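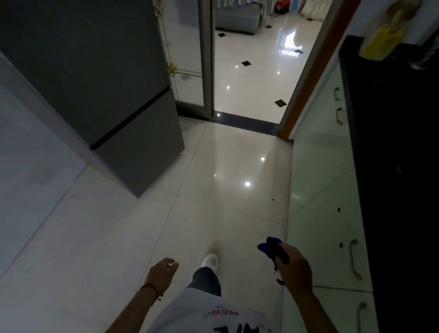
A stop that comes late is a failed stop

By Ovidiu Neagu
2023-08-02

A home robot in our test program ran into a person's ankle last October. It was carrying a folded towel down a hallway at walking pace. The person stepped out of a side room and the robot kept going for 532 milliseconds after its own sensors had registered a foot in its path. She had a bruise and was back at work the next morning. The incident report filed it under minor contact, operator present, no action required.

I think that last line was wrong, and I think the way our field writes such reports is wrong too.

The robot was a Toltico, a wheeled base with one arm, running a fetch-and-carry program trained on recordings of people doing chores in their own homes. People walk down a hall with some laundry in one hand and the other hand out in front of them, past the fridge and the cabinets, through a doorway and into the next room. They do it without looking at their feet. The recordings are good for teaching a machine where cloth goes and how a grip holds it. They are poor at teaching it what to do when somebody steps out, and the chore recordings we trained on had very little of that in them.

So the stopping is handled by a separate layer. On the Toltico that layer was supplied by Jitaru, and its sheet gave a reaction time of 200 milliseconds. On the bench it met that number every time we tried it. In the house it did not. The difference came down to the floor. Glossy tile throws back ceiling lights and window glare, and the depth sensor reads those bright spots as objects that appear and vanish. Early in the program the robot stopped for them constantly. It would roll a yard, freeze, roll another yard and freeze again. Testers complained, and they had a point. A robot that takes four minutes to carry a towel to the bathroom is no use to anyone.

Somebody then raised the filter. An object had to persist over several readings before it counted as real. The false stops nearly went away and everyone was pleased, me included. I signed the change. What we had done was make the machine wait before believing in a foot.

The usual defense is that any filter is a trade, and it is true. Too sensitive and the thing is useless, too dull and it hits people. But the trade was made in a settings file, by people trying to fix a complaint about slowness, and it was never tested again as a safety change. The 200 stayed on the sheet. It stayed in the slides we showed to the families who let us into their homes. The number described a machine that no longer existed.

After the ankle, Avetness, the lab that runs our outside testing, repeated the trial in a house on Gruvutwood with the same kind of shiny floor. They used a padded dummy leg on a track. Out of 80 runs, the robot stopped short of contact in most and touched the leg in 4. I have heard that result called a success. For dropped towels I would agree. For people, in a house that may have a toddler in it or a grandfather with a bad hip, I don't.

Here is what I would change. Any edit that touches the stopping layer should void the published stopping figure until it is measured again, on the floor where the robot will work. Bench figures should be labeled as bench figures. And the base should go slower wherever its sensor is seeing a lot of glare. That costs some time on each trip. We tried it at half speed and the towel still arrived.

I would also do away with "operator present" as a reason to close a report. The operator was present. He was standing behind the robot with his thumb on the stop button, and he was looking at the towel, as anyone would. He pressed the button after the contact. A person watching a machine do something dull for hours is a weak safeguard, and we have known that for a long time from other industries.

Some colleagues have told me this will scare people off home robots. Perhaps it will scare a few. The families I have spoken with ask sensible questions, mostly about stairs and pets, and they take a straight answer well. The woman with the bruise asked to see the log. I showed it to her, with the foot detected on one line and the brakes engaged much farther down. She asked what the robot was doing in between. I told her it was waiting to be sure.

The report has since been reopened under my name, and the filter change is listed as the cause.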